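랜선 꽂기 실패 기록 (급하게 씀)

2025년 4월 4일 금요일

오늘 또 멈췄다. 랙에 케이블 꽂는 작업, 2월부터 Umel이라고 부르는 그 프로젝트. 포트 앞까지는 잘 간다. 커넥터 물고, 올라가고, 거기서 손목이 살짝 돌아가더니 보호정지. 로그에는 접촉력 초과 한 줄. 끝.

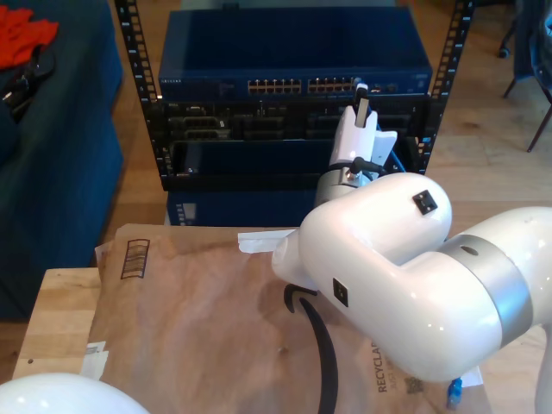
분류: 로봇 / 고장일지

증상부터 적어둠. 포트 입구에서 커넥터가 비스듬하게 닿으면 제어기가 '조금만 더 밀면 들어간다'고 판단한다. 그래서 민다. 안들어간다. 더 민다. Penetti 쪽 힘 제한을 59뉴턴으로 걸어놨는데 필터 지연이 200ms라서 걸릴 때쯤엔 이미 늦음. 스위치 포트 하나 날릴 뻔했다. 심장 떨어지는줄.

처음엔 캘리브레이션 의심. 마커 다시 잡고 5번 돌림. 똑같다. 그다음 의심한 게 팔에 딸린 케이블. 손목이 돌 때 그게 당기면 힘센서 값이 밀린다. 아무것도 안 잡았는데 값이 0이 아니었음. 이걸 왜 이제 봤지...

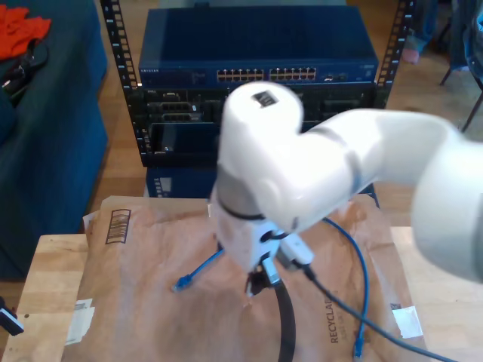
그래서 영점을 매번 집기 직전에 다시 잡게 바꿨다. 좀 나아짐. 근데 완전히는 아니다. 자세가 바뀌면 또 틀어진다. Salehi 보정 스크립트는 자세별로 표를 만들어야 되는데 대략 600개 자세를 찍어야 함. 오늘은 못한다. 배고프다.

손가락 쪽도 따로 봤다. 물고 있는 동안 미끄러지면 각도가 틀어지니까.

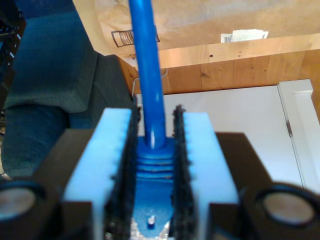

파란 봉과 그리퍼 손가락 두 개. 안쪽 검은 띠가 까끌까끌한 면.

미끄럼은 원인의 절반쯤 되는 것 같다. 확신은 없음. 속도 낮추면 덜 틀어지는데 너무 느려서 보고있으면 졸리다. 그리고 안전 얘기 하나. 보호정지 뜬 다음에 손으로 커넥터 빼려고 팔 사이에 손 넣지 말 것. 나 오늘 그럴 뻔했다. 복귀 버튼이 바로 옆이라 팔꿈치로 눌릴수 있는 위치였음. 당장 옮겼다.

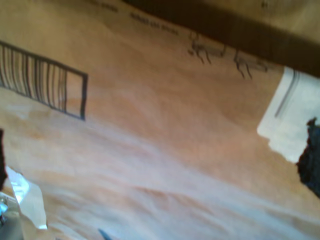
Stirunia 카메라 노드도 중간에 한 번 죽었는데 그건 재시작하니까 살아났다. 원인 모름. 로그만 따로 빼둠. 다음에 할 일은 필터 지연 줄이기, 케이블 고정 위치 바꾸기, 복귀할때 확인창 한번 더 띄우기. 자세 표는 주말에 밤새 돌릴까 했는데 지켜보는 사람 없이 돌리는 건 아니지 싶어서 월요일로 미룸. 결과 나오면 여기 밑에 추가하겠슴.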